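Chapter 4
Ordinary Time: The Long Green Stretch

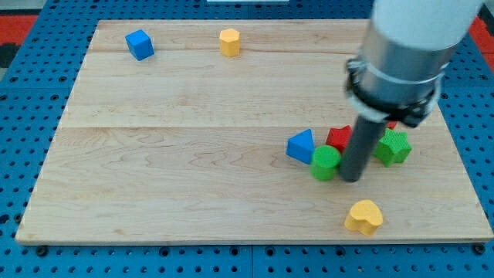
Where We Are in the Year

I have a soft spot for this chapter, and I'll tell you why before we get going. When I was a kid at our parish in Marsden, I thought the church year had four real seasons and then a lot of leftover weeks. Advent had the wreath, Christmas had the crib, Lent had the fish suppers and Easter had the lilies. Then the green vestments came out and I stopped paying attention until the next wreath.

I was missing more than half the year! Ordinary Time takes up thirty-three or thirty-four weeks, depending on the calendar, and it comes in two pieces. The first piece is short. It starts right after the Baptism of the Lord and runs until the day before Ash Wednesday. The second starts the day after Pentecost and goes all the way to the evening before the First Sunday of Advent. As I write this it is 13 January 2025, the first day of the short piece, and the white cloth has just been put away at my church in Drarnellow – I helped fold it.

What "Ordinary" Means

Most of my students hear the word and think "plain" or "dull." I did too. The name is tied to the Latin word for order, the same root that gives us "ordinal" numbers: first, second, third. These are the counted weeks. If you look in a missal you'll see them listed as the Second Sunday, the Third Sunday and so on, each one with its own prayers and readings. (There is no First Sunday of Ordinary Time by that name, by the way. The Baptism of the Lord usually sits in its place. Someone asks me about that every single year, and we'll work through it on page 80.)

Why Green

Green is the color of things growing. In the weeks of Ordinary Time we hear one Gospel more or less in sequence: Matthew in Year A, Mark in Year B, Luke in Year C. John turns up too, most of all in the summer of Year B, when we spend several Sundays on the Bread of Life. You get to walk along with Jesus through the teaching and the healing and the meals, a bit at a time, and I find that slow pace does me good.

Not every day in the season is green, of course. Martyrs get red, other saints often get white, and solemnities such as Trinity Sunday and Christ the King get white as well. Keep your calendar close by as you read, and don't worry if the feasts pile up on you at first – they piled up on me for years.

What You'll Find in This Chapter

We'll start with the short piece and the question of what happens when Lent comes early, or when it waits until March. After that we'll look at how the weeks are numbered and why one sometimes gets skipped. Then we'll spend a good while on the Sunday readings, using the Year C table on page 51. The last section covers the end of the season, when the readings turn toward the last things and the mood in church gets noticeably more serious.

Before You Read On

Find a church calendar, paper if you can get one, and mark the first and last day of each green piece. Write down any saint's day you already keep at home. You'll need that list for the exercise at the end of Section 9.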